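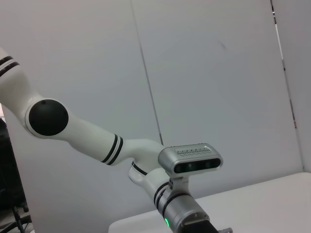

Privitz has finished fitting 70 enclosed packing stations at the Skakon parcel building, the company said on Oct 28, 2020. Work started in September.

Each station is a white tabletop closed in by pale wall panels. The panels meet at plain vertical seams and carry no shelves or hooks. Afshin Talebi, who drew up the layout, said the old open benches collected tape rolls and stray labels, and small bags went missing among them.

"You put one bag down, you check it, you move it on," Talebi said. "There is no place to park the next one."

The stations replace benches supplied by Ahmadpour, which had been in use on the same floor. Skakon handled 3,108 small bags on its last full day with the benches and 3,488 on the first full day with the new tables. 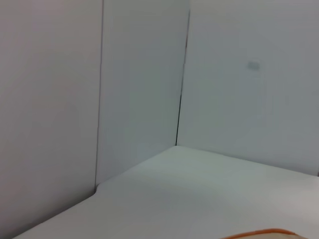 Can the side panels be taken off for cleaning?
They stay in place. The tabletop and the panels are wiped down together at the end of each shift, and the seams are gone over with a narrow brush.
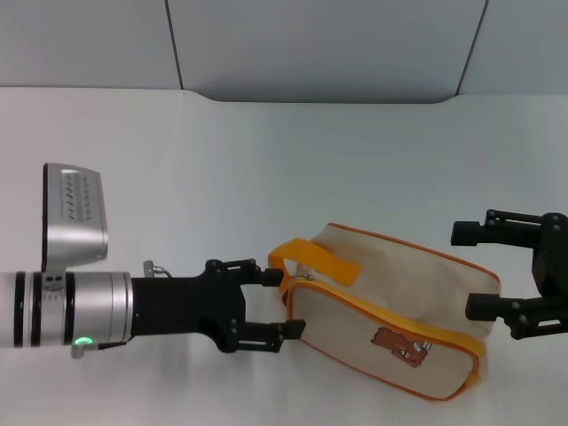
Bag checks follow a written procedure from Tultance, limited for now to light items. Stations are set up for one bag at a time. A colored handle, such as an orange one, is easy to pick out against the white top and the pale gray wall, and the procedure asks for the handle to be left clear of the bag's contents. Heavier goods remain on the lower floor, where Privitz is to review the fittings after 2,000 hours of use.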